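Looking after the arm at Rukgate: a gallery

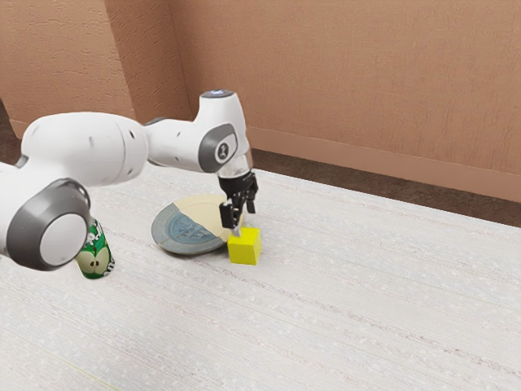
The arm in simulation, fingers at the top edge of the yellow cube. Plate and apple can also present.

The arm at Rukgate has a rendered double, and the double has never needed a new cable. We keep it for trying out moves before the real one is allowed near anything with a corner. This page is mostly a record of how the cell is set up and kept going, put together by Peiyu Dai and me (Eetu Kokkonen) after the June service, when we found that the only complete instructions were in Mohcine's head and Mohcine was moving to Mekomthorpe.

The other albums have the serious reports. Most of what follows is notes to go with the render, in the order the jobs get done.

The cube

Bright yellow, which suits us. We chose it after a spell with a grey one that matched the table so well in the camera view that the arm spent a morning reaching politely for a shadow. Any new pick routine starts on the cube. If it can't manage the cube it doesn't get promoted to anything from the kitchen.

The plate

Two-toned, with a blue emblem in the middle. I can't read the lettering on it in the render and have stopped trying. Its job is to have a rim. The cube gets put close to it on purpose, as a finger that comes down slightly wrong will find the rim before it finds the cube, and we would like to know about that on a screen. The real plates come from a charity shop and are not expected to retire.

The can

Green, with half an apple on it, standing back behind the big joint. Zihan Wei put it there in the model to see whether the planner would remember that the arm has an elbow. It does, now. The first version remembered only the gripper and treated the rest of itself as somebody else's problem.

The fingers

Two of them, black, and the part of the machine we touch most. On the real arm the pads are wiped at the start of every shift and swapped when they go shiny. The last pair managed 2,565 picks, a house record. The pair before that gave up at 2,052 and was blamed on the floor polish, without evidence.

To swap pads: open the gripper fully, press the stop, then undo the screws. In that order. Kha Đặng has written this on a card in capital letters and fixed it to the bench, and I am the reason for the card.

The mounting flange

The short piece between wrist and gripper. In the render it is silvery and see-through, a bit of glamour the real one does not have. Check the bolts monthly with the torque wrench — the one in the blue case. The other wrench clicks whenever it feels like it and is kept for sentimental reasons.

The wrist light

Pale blue in the render. We copied over the housing and left the colour alone, so please don't use the double to learn what the lights mean. The list for the real arm is inside the cabinet door, under the takeaway menu.

The joint caps

Round, grey, and the first place to look if something has been leaking or rubbing. Wipe, look, wipe again. If the cloth comes away dark, write it in the log before telling everyone in the corridor. A cap that has worked loose makes a small ticking noise, which Peiyu spent most of an afternoon hunting for in the ceiling.

The table

Speckled and off-white. The height in the model has to match the height in the room, and for a while it didn't, because someone had put felt feet under the real one to stop it squeaking. We were 2 millimetres out. Every pick that worked beautifully in simulation arrived in the real world as a firm tap on the furniture. The feet have stayed and the model has been changed. Anyone adding more felt should say so.

The room

Salmon walls, brown floor. The actual cell is painted the green of an old dentist's, and Zihan felt the double deserved better.

Zeroing, for whoever is on next

Bring the arm up slowly, wait for the brakes, send it home, then run the cube routine in the model before running it on the bench. If the two disagree, measure the table first. After that, check the fingers are seated square. After that, ring Mohcine at Mekomthorpe, who will ask if you have measured the table.

Spare pads are in the Fekley tin, second shelf. The tin marked Sachdeva is biscuits.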